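Shutdown planning for a crude heater tube replacement: what we found at the Iltmont site
Student project report, Industrial Maintenance, second year. Tuesday, November 20, 2018
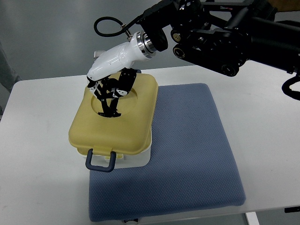 Our group picked the heater job because it had the most paperwork we could actually get at. The other option was a compressor overhaul at Cutley, but the site contact went on leave and we lost two weeks waiting. So, heater.

Group: Nikola Radulović (schedule, critical path), Jasmina Nikolaidis (materials and isolation), me (everything else, incl. this report).

Background
The heater at Iltmont is a natural draft unit, vertical tubes, radiant section at the bottom and convection bank on top. Plant is small. Contractor for the shutdown was Hollusel, who hold the general maintenance contract there and bring in extra welders when needed. Scope was 60 radiant tubes out and replaced, return bends inspected, refractory patched where it had come away behind the tubes. Duration in the contract was 477 hours from handover to handback. Not sure why such an odd number, we were told it came out of the original bid and never got rounded.

Aim
Compare planned vs. real schedule. Find where the float went. Suggest a better sequence.

Method
We had the bar chart, the daily logs and the permit register. No site visit during the work itself, it ran in January before our course started. One walk-round afterwards, half a day, heater was back on line so no looking inside. We rebuilt the sequence in a spreadsheet and coloured each activity by who was holding it up (Hollusel, operations, supplier, weather). Jasmina did the permit register by hand as it was scanned sideways.

Findings
Isolation. Planned one shift, took three. Two of the blinds on the list were the wrong rating and had to come from the warehouse in town. The list had been copied from the previous shutdown, before a line was re-rated. Nobody's name on the check box.

Scaffold. Fine. Up early in fact. But the day crew wanted a platform moved to reach the upper tube supports, and the scaffold crew had already gone to the other unit.

Tube removal. Faster than planned. The cutting went well and the crane was only held up once for wind.

Welding. Slower, and this is the big one. Preheat gear shared between two crews, one set of cables. Repair rate in the first 50 welds was high, then it settled down after the foreman moved the fit-up clamps and changed who was on root passes. All 100 percent of welds were radiographed, which meant clearing the area at night, which meant the refractory crew lost their night shift. The plan had both going at the same time. Can't be done.

Hydrotest. Held first time. Draining took longer then anyone allowed for because the low point drain on one pass was plugged with scale.

Discussion
Most of the float went in two places, isolation and the radiography/refractory clash. Nikola's version of the critical path runs through refractory, not welding, once you put the night clearances in properly. We argued over this. I still think welding governs until the last pass is closed, but his chart is the one in Appendix B so read that one.

The method in Đorđević (course reader, chapter 6) says to hold a buffer at the end of the job only. We tried it on the Iltmont numbers and it hides the isolation problem completely, looks healthy untill the last few days. Small buffers after isolation and after radiography showed it much sooner.

Recommendations
Blind list walked down on site against current line ratings, signed, before the unit comes off.
Second set of preheat cables. Cheap compared to standby labour.
Scaffold crew kept on call for the first week of tube work.
Refractory on days only while radiography is on.
Rod out the low point drains before filling for test.

Limits
No cost data, Hollusel wouldn't release rates. Logs for two night shifts missing. Weather delays taken from the log with no cross check.

Still to do
Appendix C (permit register, typed up) to be handed in separately, Jasmina has it. Reference list needs page numbers for the course reader.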